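Subject: Re: [alcantara-tracks] Horn levels on the Braka live set
Date: 20 November 2024

> The Jisora transfers have a hum under the horns on side two.
> Can it be filtered before the Ramix pressing?

Yes, with a notch at 240 Hz and a high pass below that. I tried it on 4 of the 9 songs. The bass loses a little weight, so I would leave the dub version alone. 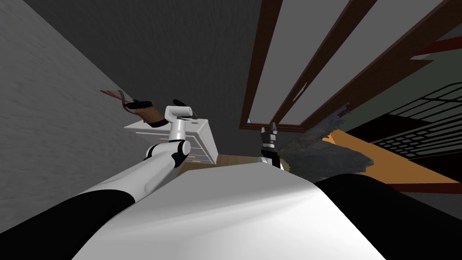
Fly swatter with a red mesh head, near the dresser.

> Which tape speed did you use?

The one marked on the box. The organ is in tune with the second reel, so I see no need to correct it.
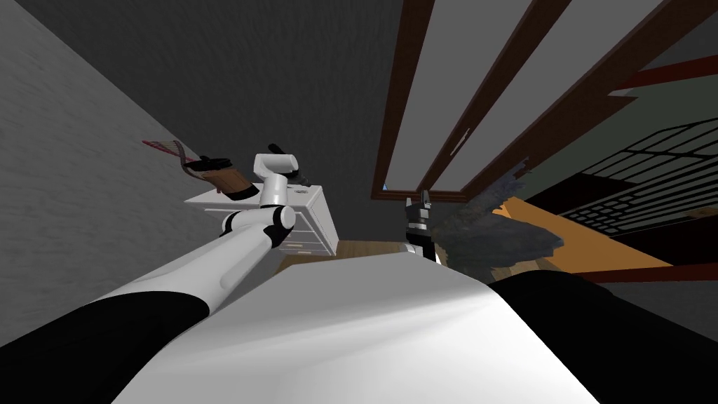 Open items

Track order. The Alcantara list puts the slow song first and the Braka tape puts it last. I prefer the tape. 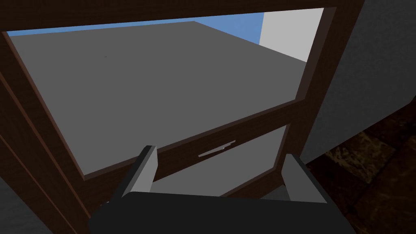
Sleeve notes are still missing the drummer's credit. Ramix needs the text in December, and the first run is 100 copies, so corrections after that will wait for a second pressing. Please send changes to the list as plain text.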